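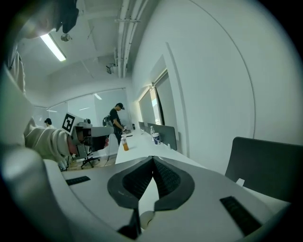 Climley Community Garden and Seed Library
Minutes of the September general meeting
Held in the back hall, Climley, 7:00 pm

Chair: Banafsheh Dehghan
Minutes: Omid Daneshvar
Also present: Firouzeh Soltani, Manouchehr Pakzad, Bijan Akbari and a good turnout of plot holders, including several new faces from the Wumell end of town, who were made very welcome. The sign-in sheet is in the blue folder for anybody who wants to check their name was spelled properly (I apologise in advance, as my handwriting was not at its best).

Apologies: read out by Banafsheh and accepted.

1. Welcome and previous minutes

Banafsheh opened the meeting and thanked everyone for coming out on what was a rather wild evening, and particularly those who had walked. She asked whether all had had a chance to read the winter minutes. Most had. Manouchehr pointed out that under item 4 he was recorded as having offered to "remove the lemon tree", when he had in fact offered to move it, and he would like this fixed before somebody took him at his word. The change was made in pen and the minutes were then accepted.
Moved: Firouzeh Soltani. Seconded: Bijan Akbari. Carried.

2. Matters arising

The lemon tree. Still where it was. Manouchehr has looked at it again and feels it has put on a lot of new growth and might resent being disturbed. There was some discussion about whether it was shading the herb bed or whether the herb bed had simply been planted in the wrong spot to begin with, and I think it is fair to say both views have their supporters. Left until autumn.

Gate latch. Fixed by Bijan, with thanks. It needs a firm lift and then a push.

Borrowed wheelbarrow. Returned, with the tyre pumped up, and no questions were asked.

3. Water

Firouzeh spoke to this item. The tank at the north end is full after the winter, and the gutter feeding it has been cleared of leaves and one tennis ball. The tank at the south end is a different story. The tap has been dripping since before the holidays and the ground underneath is now a small swamp, much enjoyed by the ducks. Firouzeh has had a look and believes the washer has perished. She is happy to replace it herself but would like a second pair of hands, as the fitting is stiff and last time she ended up sitting down rather suddenly in the mud. Bijan offered.

A longer conversation followed about summer watering. Last year we had a roster on the shed door, which worked nicely up to the middle of January and then fell away a bit once people went to the coast. Banafsheh asked for thoughts. One plot holder suggested neighbouring plots pair up and sort it out between themselves. Another preferred the roster but with bigger writing. Manouchehr recalled that in the early days there was no roster at all and people just turned up in the evening and watered whatever looked thirsty, and had a good chat while they were at it, and he missed that. There was a good deal of nodding. It was agreed to keep the roster, with larger squares, and also to encourage evening visits by anyone who fancies company.

Action: Firouzeh and Bijan to replace the washer on the south tank.
Action: Omid to draw up the roster in bigger writing.

4. Seed library

Bijan reported. The drawers now hold 91 packets, which is the most we have ever gone into spring with, and he wanted to thank everybody who sat and cleaned seed over the colder months. The broad beans and the purple-podded peas were especially generous. Lettuce is low, and what we do have is getting on in years, so please sow it thickly and don't be disappointed.

There is a small trouble with labels. A number of envelopes have come back marked only "tomato", and one says "the good one". Bijan asked, very kindly, that people write the variety if they know it, the month it was collected, and their own first name so he can ask them about it. Firouzeh thought "the good one" might be hers. She will come and have a look at the handwriting.

The new tomato that we have been calling Troralero, from the seed Manouchehr has been saving for some years, was discussed warmly and at length. It fruits late but keeps on into the cool weather, and the skins are thin enough for sauce. Several people asked for seed. It was decided to limit it to 2 packets per plot this season so there is enough to go round, and growers are asked to save some back from their best plant, please, and not only from whatever is left on the bush in May.

Moved that the limit apply for this season only: Omid Daneshvar. Seconded: Firouzeh Soltani. Carried.

Action: Bijan to put a pencil and a sample label on top of the drawers.

5. Compost

The three bays are in fair order. The first is ready to use and can be taken by the bucket. Please take from the first bay only. The middle one is still warm and should be left alone, tempting though it looks, and the third is the one we are adding to. Banafsheh mentioned that somebody has been putting citrus in by the bagful and, while she does not hold with the idea that worms cannot abide it, a whole bag at a time is a lot to ask of them. Chopping things up smaller would help all round.

A plot holder asked about the smell near the fence. Manouchehr said it was the comfrey tea and that it would pass. He was asked when. He said it depended on the weather. It was suggested the bucket could have a lid, and Manouchehr agreed that a lid would be reasonable.

6. Spring open day

Firouzeh is organising again this year, and we are lucky to have her. Her thinking is to keep to much the same shape as last time: a plant stall by the gate, tea under the pergola, and a walk around the plots for visitors mid-morning and again after lunch. The Maruyama nursery has kindly offered to lend us trestles and some shade cloth, which need to be collected the afternoon before and taken back clean.

Baking was discussed for longer than any other item this evening, so I will only record the result, which is that we would like a mixture of sweet and savoury, that things with nuts in them be marked, and that Banafsheh's quince tart be cut into smaller pieces this year so that it lasts past ten o'clock.

There was a question about whether to charge for the seedlings or ask for a donation. Bijan felt a set price was simpler for whoever is minding the stall and doing sums in the sun. Others felt a tin on the table was more in keeping with who we are. After a friendly back and forth, it went to a show of hands and the tin won comfortably. Bijan took it in very good humour and has offered to supply the tin.

Action: Firouzeh to confirm the trestles with Maruyama.
Action: Omid to make two signs, one for the gate and one for the corner where everybody takes the wrong turn.

7. Other business

Banafsheh reminded members that the shed key goes back on its hook and does not go home in anybody's pocket, however easy that is to do.

One of our Wumell newcomers asked what could sensibly go in now, and was given so much advice from so many directions that Banafsheh had to call the meeting back to order. For the record, the general feeling was silverbeet, peas while it is still cool, and potatoes if you have the room. Basil should wait, no matter how warm it gets for a day or two.

Manouchehr has spare rhubarb crowns. See him after any working bee and bring a bag.

The meeting closed at 8:50 pm and was followed by soup, with many thanks to Firouzeh for making it and to those who stayed behind to stack the chairs. If you left a green enamel ladle, I have it.

Next meeting: back hall, 7:00 pm, in November, date to go up on the shed door.

Omid Daneshvar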